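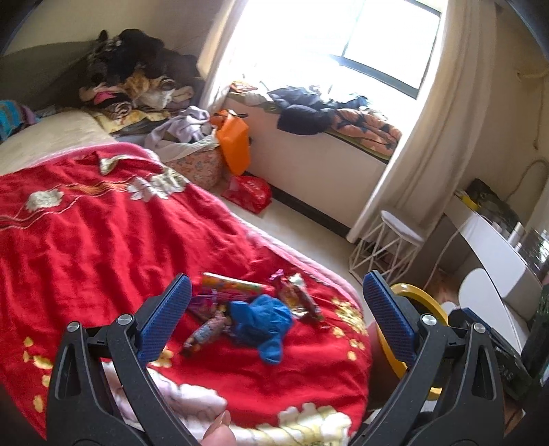
作業ノート 2019年11月19日

赤い毛布の色落ち試験、二回目。

今日はMesellの染料で染めたウールの小片を使いました。前回はTretachの染料でしたが、すすぎの水がいつまでも薄い桃色のままで、途中で止めました。今回は同じ手順で、染料だけを変えています。

手順のメモ。小片を2枚切り、白い綿布にはさんで端を縫います。ぬるい湯に中性洗剤を入れ、8分静かに押し洗い。こすらないこと。前回、私はこすってしまい、表面が少しフェルトのようになりました。そのあと水を替えて、すすぎます。酢は最後のすすぎにだけ入れました。

結果。一度目のすすぎの水は、はっきり赤い。二度目はかなり薄くなり、三度目はほとんど透明に見えました。綿布への色移りは、縫い目のそばに細い線のように出ています。中央はきれいです。糸が布を強く押さえたところだけ色が移ったのかもしれません。次は縫わないで、クリップでとめて比べたいです。

乾いたあとの色は、染めた直後より少し黄色に寄ったように感じます。ただし、夕方の電灯の下で見たので、自信はありません。明日の朝、窓のそばでもう一度見ます。見本帳の古い赤とも並べること。

水について。Pellportの作業場の水は硬いので、こちらの結果とそのまま比べることはできないと思います。向こうのノートでは、すすぎの回数が私より多いです。同じ水で試すために、ポリタンクで水を送ってもらう話がありましたが、送料が3,000円と聞いて迷っています。軟水剤の小袋なら1,000円で買えますので、先にそれを試すつもりです。

失敗も書いておきます。湯の温度を測るのを、始める前に忘れました。途中で測った値は信用できないので、表には入れていません。この欄は空白のままにしてください。

残りの毛糸はSandhuの箱に戻しました。ラベルが取れかけていたので、書き直してあります。前のラベルの「赤・濃」は、染料の名前か色の名前か分からなかったため、両方を書きました。

次回は二月の展示用の布を先に染めるので、この試験はそのあとになります。綿布の残りが少ないです。注文すること。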